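Part 3: Getting the Wipe Routine Running

OK, so by now your robot stands, both arms move, and Ernley talks to it without dropping out every ten minutes. Time for the fun part! I set this up at the Fandham workshop with a lot of help from Nilmini Matubbar, who wrote the original wipe script, and I've kept her names for everything so you can match them against the code.

You'll need a white table, a dry-erase marker, one microfiber cloth (mine is blue, and a strong color really does help) and a free evening. Ours took most of a Saturday, but I'd wired the wrist camera backwards.

Before you power on

1. Check that every cable from the shoulders up has slack with the arm at full reach. Move the arm by hand, slowly, and watch the wrist.

2. Put the e-stop where you can hit it without leaning over the table.

CAUTION: Fingers out of the gripper, always, even when Ernley says "idle". Idle just means it's waiting for you.

Setting up the cloth and the table

3. Fold the cloth into a square-ish stack, flat, lined up with the front edge of the table. It doesn't have to be neat.

4. Draw a few marks with the marker. Squiggles are good, and so are broken lines (I write nonsense in cursive). Keep them all within reach of the arm you're using.

5. Open Sisora, load wipe_basic, and set the grip force to 11. Go higher and the fingers dig into the table through the cloth.

6. Set the encoder offset. Mine came out at 2,784, but yours will be different, so run the calibration and type in whatever it gives you.

NOTE: If you bought the Majumder wrist adapter, add the adapter length in the tool settings first and then calibrate. I did it the other way around twice.

First run

7. Stand to the side, start at the slowest speed, and let it do one pick and one pass. Stop there and look at the table before you go again. Streaks are fine at this stage!

8. Once you're happy with that, set the pass count. It will take up to 21, though I rarely bother with so many.
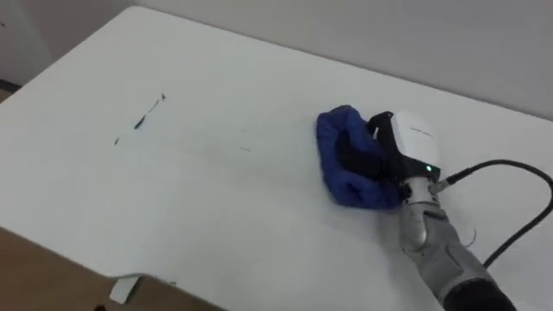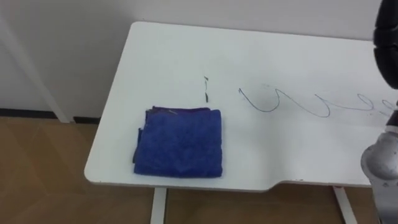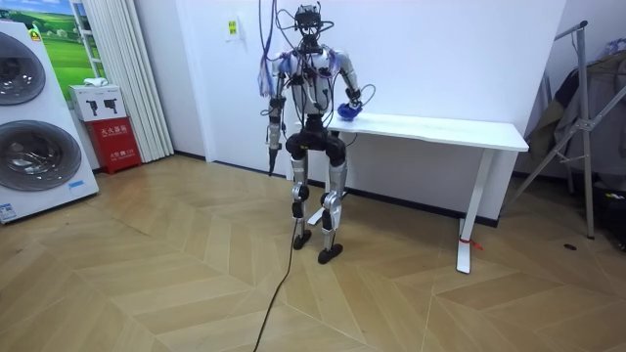
If it isn't wiping properly

Gripper misses the cloth: redo step 6, then fold the cloth a bit thicker so there's more to grab.

Cloth bunches up and skips: lower the speed first. If it still skips, drop the grip force a notch at a time.

Arm stops halfway with a reach error: your marks are too far out. Wipe them off yourself, draw new ones closer in, and restart from step 7.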